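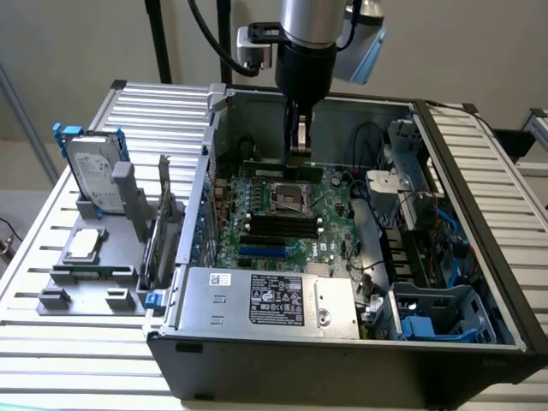 February
By Teresa Ó Ceallaigh

How to go through a second-hand tower server before you spend money on it

Most guides to old tower servers are written by people who want you to buy one, or who have just bought one and want company. They'll tell you it's a bargain. Sometimes it is. I've had enough of them on the table to think that a good share should have stayed where they were, and the only way I know to tell the two apart is to get the side off and look properly before ordering a single part.

What follows is the order I do it in. It takes an evening the first time. You don't need much: a couple of crosshead screwdrivers, a torch, a soft brush, some lint-free cloths, isopropyl alcohol, a box with compartments for screws, and a phone for taking pictures as you go. I have been told many times that I also need a magnetic mat, an electric screwdriver and a set of 94 bits in a zip case. I own the bits. I use two of them.

Before you open it

Pull the mains lead out. Switching off at the front is no good, as most server boards keep a standby supply running for as long as there's a lead in the back. Once it's out, hold the power button in for a few seconds. Check round the back for a second lead too, because plenty of towers take two supplies.

Write down what the seller said was in it. Do this before you look. Once you've seen the inside, your memory of the advert starts to bend to fit.

Lay the case on its side with the removable panel facing up, on something flat that won't wobble. Towers are heavier than they look and the weight is mostly at the power supply end. A slatted or open-topped bench is fine for the case but terrible for screws, so put a tray underneath or work with the screws going straight into the box.

As for static, I clip on a wrist strap and connect it to bare metal on the chassis. Opinions vary on how much good that does. Uriel Orozco has been taking boards out with bare hands for longer than I've been writing this column and says he's never lost one. He may well have lost several and not known, which is the trouble with static. The strap costs less than a sandwich.

First look

With the panel off, don't touch anything yet. Take pictures from straight above and from each end, and a close one of wherever the cables meet the board. Sellers' photographs won't do for this, and neither will a diagram of a similar model.

Now look for what's missing. Check:

The processor socket. A surprising number of "complete" servers have an empty one. If there's a big heatsink you can't tell without lifting it, and if there's no heatsink you can usually see the answer from across the room.

The heatsink itself. Small finned ones on the board are cooling other chips and are no use for the processor. The proper one is often an awkward shape made for one family of case, and it can cost more than the processor it sits on.

Memory. Look for slots with the end latches standing open, and for sticks that don't match each other.

Air ducts and fans. The plastic shroud that steers air over the processor gets left out all the time because it's in the way. Some servers will grumble or run every fan flat out without it.

Drive cages, caddies, blanking plates. Dull, but they add up. Caddies were quoted to me separately by Ikorstead, and the total made me close the tab.

Make a list of the gaps and price every one of them now. Then add it to what you paid. If the figure is heading for the price of a newer machine with all its bits, stop. Sell the parts you've got and be glad. Palesa Moodley wrote in last autumn to say I was being gloomy about this, and that she'd built a perfectly good file server from a bare tower. She sent her receipts as well, which was brave. They came to 451, before electricity.

The socket

An empty socket deserves more attention than anything else in the case. On boards of this kind the processor sits under a metal frame that's held down by a lever. If the pins are in the socket itself, they are fine, springy and very easy to wreck. A socket with no processor and no plastic cover has been open to sleeves, screws, cable ends and whatever was on the shelf above it.

Shine the torch across it from a low angle, then turn the case a quarter turn and do it again from another side. In a good socket the pins catch the light in a regular pattern. A bent one shows up as a break in the pattern, a dark spot or a bright one. Photograph it with the zoom and look at the picture on a bigger screen, which is easier than squinting.

Don't brush it. Don't wipe it. Don't blow into it either, since breath carries spit. If there's loose dust, use a hand blower, the rubber bulb sort sold for camera lenses, and keep the nozzle well back.

Can bent pins be straightened? People say so, and I have watched Duyên Trịnh do it with a needle and a magnifier and a great deal of patience. I've also tried it, and turned one bent pin into three. If you paid little enough for the board that you won't mind, have a go. I wouldn't pay anyone to do it.

When you close the lever on an empty socket, put the plastic cover on first if you've got it. Spare covers are cheap. It's one of the few accessories I'd recommend without any moaning.

Capacitors and the rest of the board

Go along the capacitors with the torch. The small upright cans should have flat tops. A domed top, a crusty ring at the base or a brown stain on the board are all reasons to walk away. Replacing them is possible, but a server board has thick layers that soak up heat and it's a rotten job to learn on.

Then check the obvious: green or white bloom on metal parts, scorch marks near connectors, cracked slots, and missing screws that should be holding the board down. Have a look at the coin battery too. If it's leaked, clean the area with alcohol on a cotton bud and be suspicious of everything near it. If it hasn't, replace it anyway. An old battery makes for odd faults and wastes a whole afternoon.

Memory

Open both end latches fully before you lift a stick, and pull straight up with a finger at each end. If one end comes out first you've rocked it. It'll probably survive, but don't make a habit of it.

Note which slot each stick came from. Lay them on a clean surface in the same order. Wipe the contacts with alcohol on a cloth, in one direction, and let them dry. You'll see advice to use a pencil rubber. Some rubbers are gritty and some leave crumbs, and I can't see what they do that alcohol doesn't.

Look at the label on each stick and find out whether it's registered or unbuffered before you buy any more. The two don't mix, and many servers will take only one of them. Marketplace listings get this wrong constantly. I had a bundle from Andanberg marked "server memory" that turned out to have come from ordinary desktops. To be fair to them, they took it back.

Expansion cards and slots

Undo the bracket screw or open the retaining catch, then lift the card evenly. Some slots have a little latch at the inner end that has to be pushed aside, and if a card won't budge, that's nearly always the reason. Force is the wrong answer.

Brush out the slots gently. Then leave all the cards on the side. For the first test you want as little plugged in as possible.

Power supply

Don't open it. There's nothing in there for you, and it can hold a charge for a good while after the lead's out.

What you can do is read the label, check the fan turns freely when you nudge it with a wooden skewer, and sniff the vents. A burnt supply smells sharp and fishy and you won't confuse it with dust. If the label says 700 watts, that's the most it can deliver, and says nothing about what the machine will draw. People see the number and panic about the bill. Get a plug-in meter instead and measure it. You might still panic, but with a reason.

Be careful about buying an ordinary replacement, too. Server makers have long had a fondness for their own connectors, and a supply that fits the hole may not fit the board. Compare the plugs pin by pin. Adaptor leads exist. Some are good. I've had one from Říha that was, and one with no name on it that got warm enough to make me turn the whole lot off.

Cleaning

Outside, in dry weather, with the brush and the hand blower. Hold fan blades still while you clean them so they don't spin up. A household vacuum is a poor idea near a bare board, whatever the man in the video does. Leave the chassis until the board side is finished, and wipe it with a barely damp cloth.

First power-up

Put back the processor (if there is one), its heatsink with fresh paste, one stick of memory in the first slot named on the diagram inside the lid, and the fans and shroud. Leave out drives and cards. Connect a screen and keyboard, plug in, wait a minute, then press the button.

Expect noise. Servers tend to run their fans hard at the start. Expect it to be slow as well; some take several minutes before anything appears, and I suspect a good many healthy machines have been thrown out by people who gave up too soon. If it stops with a code, write the code down and look it up in the manual for that exact model.

If it gets to the setup screen, add the rest of the memory, then the cards, then the drives, restarting between each. Run a memory test overnight. One clean pass is nice to see and doesn't prove much.

Is it worth doing?

Loan Hoàng keeps one in her garage and is delighted with it. She paid 50 for it, complete, and got it from an office where she could see it running first. I'd take that deal. I wouldn't take a bare tower with an empty socket and a vague description from a stranger, unless it was nearly free and I wanted the case.

If you do go ahead, keep your list of prices pinned up somewhere and add to it each time another parcel comes. Mine for the last one is still inside the lid, and I stopped filling it in after the second fan.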